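Course Handout: Open Day at the Tumcombe Workshop
August — Nwachukwu, Automation Program
Reading time: 1 minute

Students will attend the Gimance demonstration in groups of 30. The subject is computer assembly by robot. Parts are kept in holders on a flat board, and the computer case lies open within reach of the arm.

Note how the gripper holds each part, and where the arm must turn.

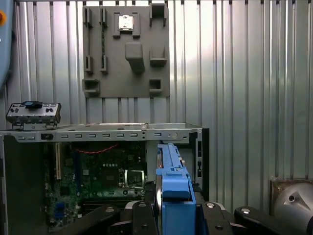
Written notes of 600 to 800 words are due at the next lecture. Sketches are welcome — label them clearly.

Comments
Hastum: Is the 4 p.m. group full?
labgroup2: May we type the notes?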